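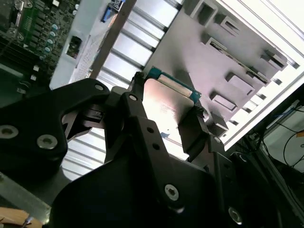 News > Hardware > Automation

Trestis opens orders for chip-handling gripper kit

2020-08-24

14 shares | 2 comments

Trestis has started taking orders for its gripper kit for board repair benches, the one it showed to a few shops in July. Price is 595 for the full set, 549 if you already own the mounting plate. Ships in 30 days, the company says.

The kit is aimed at refurbishers who pull and reseat processors all day. Two black fingers, swappable pads, a linkage set and a small camera for the wrist. Fits most light arms - Trestis has a list on its order page, and it is shorter than we would like.

Picking up a CPU by its edges is the easy part, says product lead Hernán Cuervo. Setting it down square in the socket is where shops lose money. "Bent pins, thats the whole budget," he said. The pads are meant to give a little before the chip does. Shiny lids are still a headache for the camera under bench lights and a software update is promised, no date.

Percy Tamayo runs the repair floor at Clinska and had a loaner set. He liked the grip, did not like the manual. Pad changes took him almost 30 minutes the first time, mostly hunting for the right hex key. Not in the box. Trestis says it will be from now on.

No word yet on a version for for bigger server chips. Rival Zukby sells a suction tool for the same job but leaves the arm setup to the buyer.

Orders go through Trestis direct or thru Ospina, its only reseller so far. Spare pads are sold seperately.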